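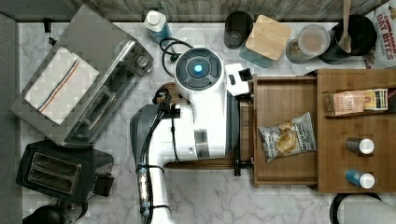
Ans Leemans wrote in to say that the worktop is always the last part of a kitchen to get sorted and the first to fall back into a muddle, and that she'd love to see how we manage with the toaster, the oven, the tea and the bread board all wanting the same stretch. So this page is for you, Ans, and for everybody else who has been asking after the tea corner since we moved to Bamside in November!

I should say first of all that ours isn't a grand kitchen. The cupboards were full before the last box was open, so a good deal of what we use every day has had to live out on the counter, and it has taken us until now (and a few cross words over breakfast) to agree where it should all go. Rui Abreu came round one evening and drew us a little plan on the back of an envelope, and we have stuck to most of it, though he did want the bread bin by the window and I wouldn't have it.

The toasting end. The big stainless steel toaster oven has a checked tea towel folded on top with a stripe of blue and red in it, and the black two-slot toaster keeps it company. I have had words with myself about that towel, which must come off before anything gets warm, but it's the first place my hand goes when I come in from the garden and I'm afraid I'm set in my ways. Crumbs are wiped up after breakfast by whoever ate last, and that's the whole of the system.

Further along is the part I'm fondest of, where the tea things sit on top of the wooden organiser, the tea box with its packets standing up in rows and two canisters beside it, one dark grey and one light blue. The teal box with the wooden lid has its own spot to the left, near the green mug, and the big walnut-brown board with the groove round it goes in the middle of the counter, as it's far too heavy to be fetching in and out of a cupboard every time somebody fancies a sandwich.

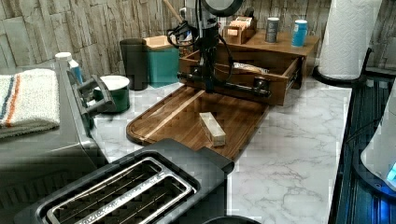
What do you keep in a drawer that small?
Odds and ends for the teapot, mostly: bag clips, a spare strainer, the measuring spoon, and whatever packet has been opened and won't go back in its box. Judite Baptista keeps her birthday candles in hers, and I may well copy her.

I had meant to put up the larder as well, but the shelves from Temusstead are still leaning against the wall in the hall, waiting for the right screws. Once they're up I'll add to this page, and in the meantime do send me your own tea corners, tidy or otherwise, as I could happily look at other people's canisters all afternoon. Glória Rocha has promised me hers as soon as the decorating is finished.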